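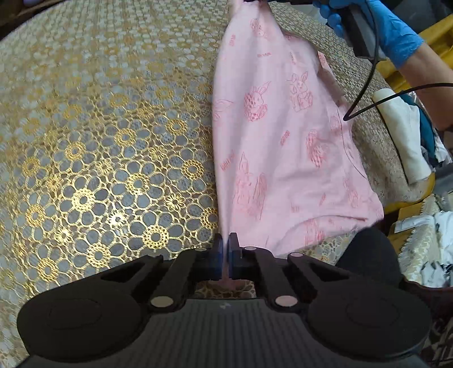
Fig. 1. Pink cotton-like cloth with a rabbit print, held at the upper end and at the lower edge.

Handout 3: Folding small and soft garments

Course notes by Akihiko Chiba, Litis Textile Care Course

In the last handout we studied towels and pillowcases. These are easy because they have four corners and straight sides. Baby clothes are more difficult. The cloth is soft, the shapes are small, and often the hem is wider than the top. Please read these notes before the practice hour at 10.

1. Finding the two holding points

Every garment must be held at two points before the first fold. One point is at the top, near the neck or the shoulder. The other point is at the lower edge. In Fig. 1 the line between the two points is diagonal, and the lower part of the cloth opens into a wider panel with a curved hem. A curved hem will not lie straight by itself. Put it on the table first, and let the top part come down after it.

Take only a small piece of cloth at the lower edge. If you take a big piece, you make a crease which you must later remove by hand.

2. Using the print

Many students ask me how to know if the garment is straight when it has no side seam. My advice is to look at the print. Large figures, such as the outlined rabbits in Fig. 1, are more helpful than small motifs. Choose one figure near the middle and keep it in the middle until the last fold. With a print that goes in all directions this does not work so well, and you should use the neck opening.

3. Order of folding

Lay the garment with the front side down.
Smooth it from the centre to the sides with a flat hand.
Fold the left side to the centre, then the right side.
If the hem is wide, turn the outer part in a second time, so that both long sides become parallel.
Fold up from the hem, 2 times for a shirt and 3 times for a sleep sack.
Turn it over. The front should now be on top.

4. Words for this lesson

Hem: the lower edge, turned and sewn.
Crease: a line in the cloth, wanted or not wanted.
To gather: to bring cloth together in a small place.
To flare: to become wider towards the end.

5. Homework

Fold one baby shirt in the Mallano way (in three parts) and one in the Hamdan way (in half, then rolled). Write 200 words about which one keeps its shape better in a drawer. Bring both garments folded, in a flat bag. Hand in your text before the end of June.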